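3.2 Balls and surface finish

We were keen to find out how much the outer skin of a ball matters once its size and pressure are held steady, and this turned out to be the most enjoyable part of the study. Silvan Gruber and Pui-shan Ho gathered 20 balls from the Tresby club store, ranging from dull practice balls to shiny printed ones (Figure 2a). Each was wiped down, pumped to the same pressure and left overnight.

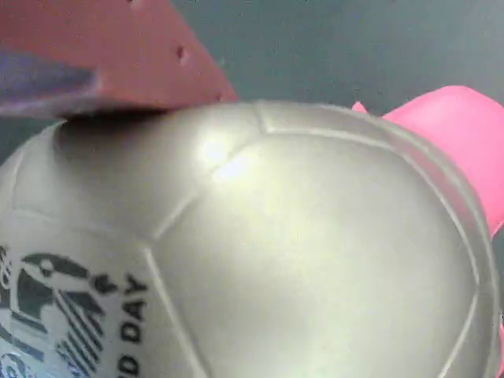

Gloss was scored by two readers on a scale from 0 to 19, and seam height was taken with a depth gauge at every point where panels meet. The seams proved a delight to study. On several balls they stood up far more than we had guessed from touch alone, and the scores of the two readers agreed closely. Printed areas were scored apart from plain ones, as ink changes the feel of the skin – sometimes a great deal.

 Sekar Tjoa drew up the order of the 200 readings, which was shuffled afresh for each ball.

Figure 2. (a) Upper part of a silver-grey ball with raised seams and a bright patch of glare. (b) White plastic tray on the dark wooden tabletop.

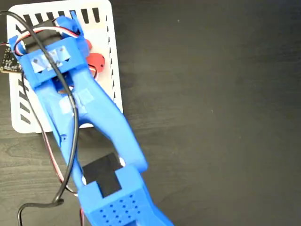
3.3 Treatment of the readings

Readings from plain and printed panels were averaged separately. We then compared the two sets ball by ball, following the method of Steiner and Hubmann.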